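Galerie : revêtements décoratifs et petits accessoires de jardinage

Temps de lecture : 2 min

Catégorie : Matières et décors | Tags : feuillage, effet marbre, arrosage

Tunisness tient à jour cette galerie de décors pour petits volumes fermés : niches, vitrines, plans d'exposition, coins d'arrosage. Le principe reste le même d'une page à l'autre. Un fond imprimé, un plancher à motif minéral, un ou deux objets courants pour donner l'échelle. Les légendes s'en tiennent aux matières et à l'entretien. Mise à jour : sam. 27 mai.

Fonds à feuillage

Le motif de lianes blanches sur noir se pose en lés verticaux sur la paroi arrière. Sur les retours latéraux, l'orientation du dessin peut changer ; le raccord se fait alors dans l'angle, derrière un montant. Référence Westard, série 16. Dépoussiérage au chiffon sec, sans solvant. Un accroc sur fond noir se voit de loin : garder une chute du même lot pour la reprise.

Planchers effet marbre

Le brun foncé veiné de blanc masque bien les traces de terreau, moins bien le calcaire. Essuyer après chaque arrosage. Finition Assunção, épaisseur 4 mm, découpe à la scie à denture fine. Laisser un jeu de 9 mm le long des rails métalliques.

Pots et arrosoirs

Un pot blanc se détache nettement sur le plancher sombre. Pour ce format, un arrosoir en plastique à bec effilé suffit : contenance Broson de 500 ml, à remplir aux trois quarts. Présenter le bec au-dessus du bord, verser lentement, laisser absorber avant de compléter. Le rose n'existe plus au catalogue depuis mars ; le vert et le gris restent disponibles.

Les demandes d'échantillons se font par le formulaire de contact, en précisant la série et les dimensions de chaque paroi.

Ce site utilise des cookies de mesure d'audience. Accepter | Refuser | Paramétrer 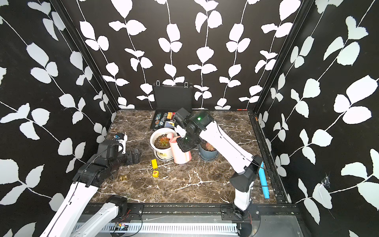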